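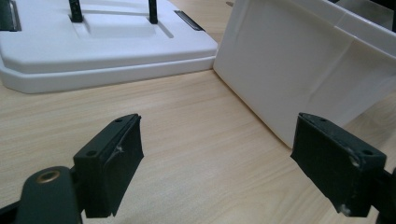
Thu 9 February - open day, Tundside workshop

Ran the table-top packing task with the hand-held grippers from opening until mid-afternoon. Task as on the visitor sheet: green box into white bin, lid on, both latches closed, lift by handle. Two grippers, one operator. Visitors watched from behind the rail first, then anyone who wanted a go had one after a short briefing.

Log counter stood at 1,718 episodes before doors and 1,953 at close. That includes false starts, which still need marking up. Kioko export not done yet, disk was nearly full. Clear it before the next session.

Finger wear. The pads are both chipped and the right one is the worse of the pair, with a pale patch on the face and a chip low down. Grip still acceptable on cardboard. Less happy with it on the bin rim, which is thick and rolled and wants the fingers opened wide. Ordering replacement blocks from Grodow, 4 sets, same hole spacing. Check the screws when swapping. 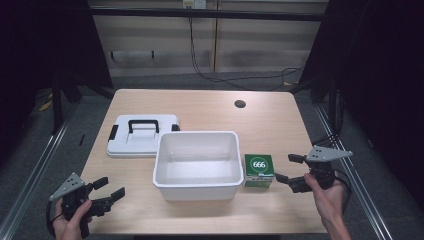 Box first is the better order for beginners. Those who went for the lid first tended to park it on top of the bin and then had nowhere to put the box. The lid itself is best picked up by the handle with one gripper and steadied with the other. Latches remain the slow part - most visitors closed one and gave up on the second.

Questions from the Kanineo party: whether the recordings transfer to an arm with a different reach (partly, see August notes), and how many demonstrations we would want for a new object. Said 300 as a starting point and promised nothing beyond that.

To do:
- mark false starts
- shorten briefing, people stopped listening at the calibration part
- tie the cable back on the left gripper, the loop sits too near the hand
- try the latches with new fingers before blaming the operators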